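Accueil Louer Acheter Copropriété La lettre Nous écrire

Rechercher dans la lettre OK

La lettre de Gravesura, février

Charges locatives : ce fameux courrier de régularisation, et comment le lire sans s'énerver

Chaque hiver, le même pli arrive dans les boîtes aux lettres de Gesau, et chaque hiver le téléphone de l'agence se met à chauffer. On reprend donc le sujet tranquillement, avec un café.

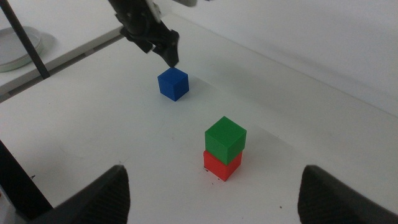
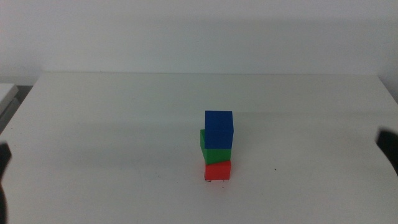
Odile Fersanne

Chers locataires, chers propriétaires, chers voisins qui recevez cette lettre sans être ni l'un ni l'autre chez nous (vous êtes plus nombreux qu'on ne le croit, et vous êtes les bienvenus !), je vous avais promis à l'automne un article sur les charges, et puis il y a eu le déménagement de nos bureaux, les cartons, la ligne coupée, et me voilà en février avec ma promesse sous le bras. Ce n'est pas plus mal, puisque c'est maintenant que les décomptes partent.

Commençons par le début. Quand vous louez un appartement vide dans un immeuble collectif, vous payez en général chaque mois un loyer et, à côté, une provision pour charges. Le mot important, c'est provision. Il s'agit d'une avance calculée d'après les dépenses de l'année précédente et le budget voté par la copropriété, et une fois l'année close on compare ce que vous avez versé avec ce que l'immeuble a dépensé pour vous. Si vous avez trop payé, on vous rend la différence. Si vous n'avez pas assez payé, on vous la demande. Je sais bien que la seconde situation laisse plus de souvenirs que la première.

Une locataire de la résidence Kvaran est venue nous voir un mercredi avec son courrier plié en quatre au fond du sac. On lui réclamait 661 euros. Elle était persuadée d'une erreur, et je comprends très bien qu'on le pense devant une somme pareille quand on a réglé ses mensualités sans un jour de retard. Nous avons étalé les papiers sur le bureau et tout repris ligne à ligne : le chauffage collectif, l'eau froide, l'entretien des parties communes, l'ascenseur, la taxe d'enlèvement des ordures ménagères. L'essentiel venait du chauffage. La provision n'avait pas bougé depuis son entrée dans les lieux, alors que le prix de l'énergie, lui, ne s'était pas gêné. Il y avait bien une erreur, mais toute petite, sur une réparation de porte de garage qui n'avait rien à faire là, et elle a été retirée. Pour le reste nous avons convenu d'un étalement avec le propriétaire, et la provision a été revue pour que l'histoire ne se répète pas l'an prochain.

Cela m'amène à la question qu'on me pose le plus souvent : qu'est-ce qui peut figurer sur ce décompte ? La liste des charges récupérables est fixée par décret, et un propriétaire ne peut pas y ajouter ce qui lui plaît. On y trouve les consommations d'eau et de chauffage collectif, l'électricité des couloirs et des escaliers, les produits d'entretien, le petit entretien de l'ascenseur, la tonte des espaces verts, les ordures ménagères. N'y figurent pas les honoraires du syndic, le ravalement, le remplacement d'une chaudière ou les grosses réparations du toit, qui restent à la charge du propriétaire. Si vous voyez passer une ligne intitulée « divers » ou « frais de gestion », demandez de quoi il s'agit. Gentiment, par écrit, et en gardant une copie.

Le bailleur doit vous communiquer, un mois avant la régularisation, le décompte par nature de charges et, dans un immeuble collectif, la manière dont elles sont réparties entre les locataires. Ce second document est celui que tout le monde oublie de regarder, et c'est dommage, parce qu'on y comprend beaucoup de choses. Les tantièmes ont l'air d'un mot de notaire, mais ils disent simplement quelle part de l'immeuble représente votre logement. Au rez-de-chaussée, il arrive que la part d'ascenseur soit nulle ou très réduite : si vous y habitez, jetez un œil à cette ligne avant toutes les autres.

Vous pouvez aussi demander à voir les justificatifs, c'est-à-dire les factures et les contrats. Chez nous, cela se fait au bureau, sur rendez-vous, et depuis cet hiver également dans l'espace en ligne Proson, pour les immeubles dont les pièces ont été numérisées. Je vous préviens, tous ne le sont pas encore. Les résidences du centre de Gesau sont complètes, Kvaran l'est presque, et pour les petites copropriétés du bord du canal il faudra patienter un peu (les archives y sont dans un ordre que je qualifierais de personnel). Si votre immeuble n'apparaît pas dans Proson, écrivez-nous et nous préparerons le dossier papier.

Un mot pour les propriétaires, que je ne voudrais pas laisser sur le palier. N'attendez pas pour régulariser. La loi vous laisse 3 ans pour réclamer un arriéré, et le locataire dispose du même délai pour demander le remboursement d'un trop-perçu, mais un rappel qui porte sur plusieurs exercices d'un coup est une très mauvaise surprise, et il abîme des relations qui étaient bonnes. L'une de nos bailleresses, qui gérait seule avant de nous confier son bien, avait laissé filer les choses jusqu'à 3 000 euros. Elle les a récupérés en partie, au bout de longues discussions, et son locataire est parti au printemps suivant. Quand la régularisation arrive trop tard, au-delà de l'année qui suit celle où les charges étaient dues, le locataire peut d'ailleurs demander à payer par douzièmes.

Pensez aussi à ajuster la provision chaque année. Je vois encore des annonces où elle est affichée très basse pour que le total paraisse plus doux. Le locataire s'installe, fait son budget là-dessus, et l'addition tombe l'hiver d'après. Mieux vaut un chiffre juste dès la visite.

Et pour les locations meublées ? Le bail peut prévoir un forfait de charges à la place des provisions. Dans ce cas, pas de régularisation, ni dans un sens ni dans l'autre. Vérifiez simplement lequel des 2 systèmes est écrit dans votre contrat, car la confusion est fréquente, y compris chez des propriétaires très soigneux.

Si votre courrier vous inquiète, passez nous voir avant de vous fâcher avec qui que ce soit. Apportez le décompte, celui de l'année d'avant si vous l'avez retrouvé, et votre bail. La permanence charges se tient le mercredi après-midi, dans les nouveaux bureaux, entrée par la cour. La sonnette est un peu dure, il faut appuyer franchement.

Le mois prochain je vous parlerai des dépôts de garantie, et des trous de cheville dans les murs, sujet sur lequel j'ai reçu beaucoup de courrier !

Gravesura, gestion et location à Gesau | Contact | Mentions légales | © Gravesura, tous droits réservés | Haut de page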